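Fruit in Bags: Where Do the Bruises Come From?
Molville Community College, Intro to Food Systems
Project report by Gumaro Varela

Why I picked this

I work weekends at Villanueva, a produce store close to campus, and I have bagged more fruit than I ever expected to in my life. Customers bring it back bruised, and every one of them has a theory. It was the truck. It was the bin. It was me (ouch). When we got to choose our own topic I already knew mine. I wanted to find out how much of the bruising happens between the checkout and the kitchen counter, and whether the bag and the packing order make a difference.

I thought this would be a small project. It ate my whole February and I loved it.

What I used

Fruit: apples, pears, mangoes and small papayas, all from Villanueva. My manager let me buy at cost and I sorted everything by hand first, so any piece that already had a soft spot or a cut stayed out.

Bags: thin white plastic bags with handles, brown paper bags with a flat bottom, and cotton mesh bags. The store carries all three.

Scale: a Skunau kitchen scale borrowed from my aunt. No bag went over 2,000 grams, and I stuck to that limit even when there was plenty of room left on top.

Route: from the store to my apartment on foot, up two flights of stairs, bag set down on the kitchen table. I timed the first walk and tried to keep the same pace after that. On Thursday evenings my roommate carried half the bags so I could check whether the results were just about how I swing my arms.

How it worked

Every piece got a tiny numbered sticker near the stem. I wrote down the number, the kind of fruit, the bag and where in the bag it went (bottom, middle or top). After the walk I took everything out, laid it on a towel and left it overnight, then checked it again in the morning. The overnight wait matters a lot! A pear can look perfect at dinner and have a brown thumbprint by breakfast. My first trial didn't include the wait and I had to throw out those numbers and start over. They aren't in the totals below.

I counted a piece as bruised if there was a soft or discolored patch wider than a pencil eraser. Mangoes were the hard ones. The skin on a ripe red mango is already a mix of colors, with streaks and little specks, and you really can't trust your eyes. I ended up pressing gently with my thumb and comparing it with the same spot I had checked before packing. It's slower, and you do have to be careful that the test doesn't make the bruise.

Results

I carried 357 pieces of fruit over 4 weeks, split evenly at 119 for each kind of bag. In total 81 came out bruised.

Thin plastic: 38 bruised
Cotton mesh: 31 bruised
Brown paper: 12 bruised

I did not see that coming. I had bet on the mesh, mostly because it feels like the nice option. But mesh and thin plastic both behave like a sling. Everything rolls to the lowest point and the pieces squeeze together when you pick up the handles. The paper bag has a floor, so the fruit stays more or less where you put it. The drawback is that you have to hug it the whole way home, and one of mine split on the stairs (the apples from that one were left out and replaced on a later walk).

Packing order mattered too, although I kept looser notes on that. Long fruit was what surprised me. If you drop a mango or papaya in upright, it tips on the first step and lands on whatever is beside it. Laid flat on the bottom first, with the apples on top, it mostly stayed put. Pears did best at the very top no matter what. I would not put a ripe pear under anything again.

Opening the bag all the way before loading it was another good habit. A thin plastic bag wants to cling to itself, and if the mouth is only half open the fruit snags on the way down and then drops the last few inches. I started spreading the bag out on the table and pulling the sides back so I could place each piece by hand. I didn't test this as its own condition, and I really wish I had.

My roommate's bags and mine came out close enough that I don't think the carrier explains the gap between paper and plastic. We are two people of similar height walking the same street, though, so please don't stretch that too far.

Problems

Ripeness changed from week to week and I had no good way to measure it. The second week's mangoes were much softer than the first week's. I tried to spread each batch across all three bags, which helps, but a firmness tester would be so much better.

I also knew which bag each piece had come from when I checked it. Someone else should do the checking next time.

What I would do next

Bike baskets! Half of my customers ride home and that has to be rougher than walking. I would also like to try a folded dish towel in the bottom of a plastic bag, a trick one of our regulars swears by. Faneo, the student food club, has offered to help carry if they get to eat the fruit afterward, and that seems like a fair trade to me.

For now I've changed how I bag at work. I open the bag wide, put the mangoes down first and on their sides, let the apples follow, and ask about pears before I close anything up.

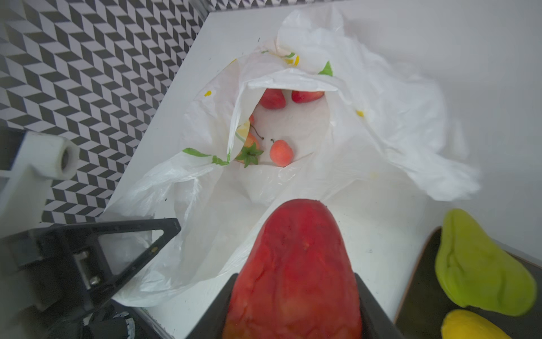

It takes me a little longer per customer, and the line has been patient about it so far. The full sticker log is in the class folder if anyone wants to run their own numbers.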